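From: Udier workshop
To: Mandero cell-users list
Date: December 15, 2020
Subject: Re: [cell-users] Tristia arm loses its position near the tray shelf

Hello all,

I answer below the quoted part, I hope it is the right way on this list.

> We have now the same trouble as you described in March. Our Tristia
> arm cleans the shelf in the training room, and after some days it
> comes down too far to the left and the wiping pad touches the tray.
> We did the homing again and it was good for one day only. Did you
> ever find the reason? And do you change the wrist belt yourself or
> send the arm back to Barbosa?
> Barbosa site, second shift

Yes, we found it, and there were two reasons together, so please check both before you order parts.

The first one is the wrist belt. On our arm the tension was good when cold, but the small clamp behind the belt cover was not tight. The cover has three screws and you do not need to take the arm off the column. Switch off, wait until the brake light is out, then open the cover and push the belt with one finger in the middle. If the clamp moves together with the belt, this is your problem. We put a new clamp and kept the old belt. So we did it ourselves, and I would not send the arm away for this.

After closing the cover you must write the new wrist offset. Before the repair our value was 2202, after it was 2465. Please do not copy my number, each arm has its own. I give it only so you can see how big the difference was. With such a difference the arm still passes the homing without any error, and this is why we lost so many days looking at the camera.

The second reason was the teaching. Our wiping path was taught on an empty shelf, and the tray came later. The pad had enough room on paper, but when the wrist was a little wrong there was no reserve left. So now we teach with everything in its place, and we do first one pass by hand at the same shelf, slowly, with the cloth, and follow the same line which the arm should follow. The person doing it feels very quickly where the wrist must turn. We wrote nine points from this pass and the controller makes the rest.

For the hand pass we keep the tray set like for a guest, kettle on its base and the cups in, and wipe the free wood in front of it. The left hand can stay flat near the tray corner, so you know where the corner is without looking up. 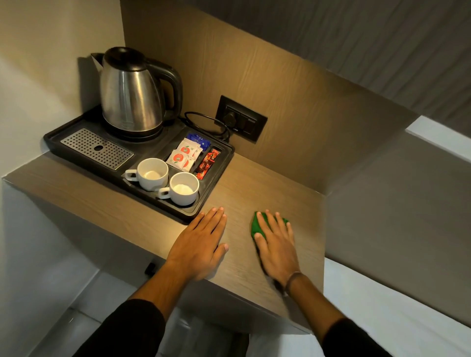
Barbosa second shift wrote back to me before I could send this to the list: they opened the cover this morning and the clamp was loose on theirs also, but they ask if the nine points must be taught again after each belt work, or if the new offset is enough.

For us the new offset was enough for the points along the front of the shelf. The two near the tray corner I taught again, because I did not trust them. Run the path first at low speed with the pad removed and watch the corner. If it passes there with the same gap as before, leave the points alone.

One more thing for the weekly care. Wipe the dust from the column rail before homing, with a dry cloth and no spray. We had spray on the rail once and the home switch was sticking.

I can send our check sheet for the wrist if somebody wants it. It is one page, in English, with my mistakes in it.

Regards,
Udier workshop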